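Toy and Table Inspection — Play Corner, Modley Family Room
Checked by: Tarık Çınar
Date: October 13, 2022
Copy to: Baltazar Figueroa, Flisau office

I used the short list from February, with my comments under each point. Result is OK, Repair or Look again.

1. Plush toy, seams and filling
Result: OK
I press the body on both sides and look if filling comes out at the seams. I found no open seam. The fleece is soft and it goes back to its shape after pressing. Please do the press test on every plush toy, also on the new ones from Cina, and write the result the same day.
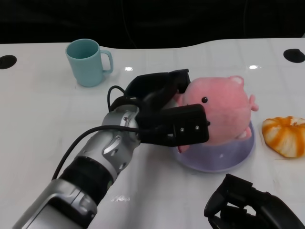
2. Plush toy, eyes and face
Result: Look again
The small black eyes are shiny and hard, so I treat them as small parts. I pulled each one with my fingers and they did not move. The red nose and the white tooth are also fixed well. I write "Look again" only for the eyes — children under three also come to this room, and I want a second person to pull them before the next opening.

3. Bowl and plate for pretend meals
Result: OK
The lavender dish has a raised rim. I passed a finger along all of the rim and felt no crack and no sharp place. Wash with warm water and normal soap, then dry with a clean cloth. We have 6 such dishes in the cupboard and the other ones are also fine.

4. Small play food
Result: OK
The striped piece, orange and white, does not fit in our small parts cylinder. I tried it in 2 directions. It must still stay out of the baby box, where somebody put it last time.

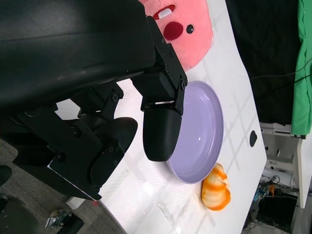

5. Mug
Result: OK
Light teal plastic, with one handle. I checked the handle at both ends, where it joins the body, because the old mugs from Saraç broke exactly there. No white lines in the plastic. Not for hot drinks, please tell this to the parents too.

6. Table top
Result: Repair
The white surface has a few faint scuffs and smudges but no chips. My comment is for the round cable holes near the far edge. They are open, and a small finger or a small toy can go inside. We need covers which close tight. I ask Baltazar to order them and to keep the receipt, the limit for small repairs is still 500 for the year.
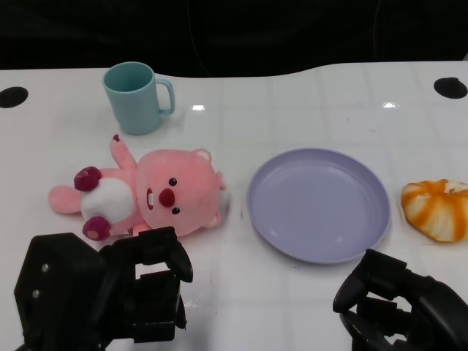 OPEN POINTS

Covers for the table holes: Baltazar Figueroa, not ordered yet.
Second pull test of the plush eyes: open, name to be filled in.
List of toys on the cupboard door: old version, it still shows 16 toys. I will print a new one.

T. Çınar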